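How to Dust a Room So It Stays Dusted Past Lunch

Most people dust the way they were taught at age eight, which is to push the gray stuff off one thing and onto another. It feels like work and it smells like lemon, and by evening the bookcase looks the same as it did in August.

Start at the top. Ceiling fan first, then the tops of door frames, then shelves, then tables, and the floor last of all. Turn the fan off before you begin. I mention this for a reader in Saritz who wrote to me.

Use something that grabs. Microfiber and chenille both hold on to dust when they're dry and clean. Feathers mostly give it a short vacation. Skip the spray on the first pass, or you'll be painting with mud.

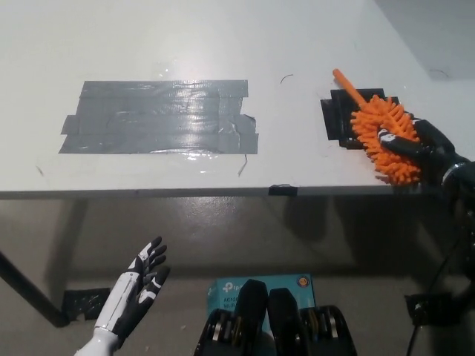
Go slowly, in one direction, and lift at the end of each stroke. Flicking is fun and sends everything into the air, where it waits for you to leave. Take the duster outside every few minutes and shake it, downwind if you like your shirt.

Cords and lamp bases come next. Unplug the lamp, wipe the cord between two fingers of a damp cloth, and let it dry before plugging it back in. My own desk lamp, a Bititz I paid 40 dollars for, has 14 ridges around its base, and I have come to know each of them.

Now wait. Give the air half an hour to settle, have a sandwich, and then vacuum. If you vacuum right away you'll be doing it again tomorrow.

Wash the duster head in warm water with a drop of dish soap. No fabric softener, which coats the fibers and leaves you with a very soft stick. Hang it up to dry overnight.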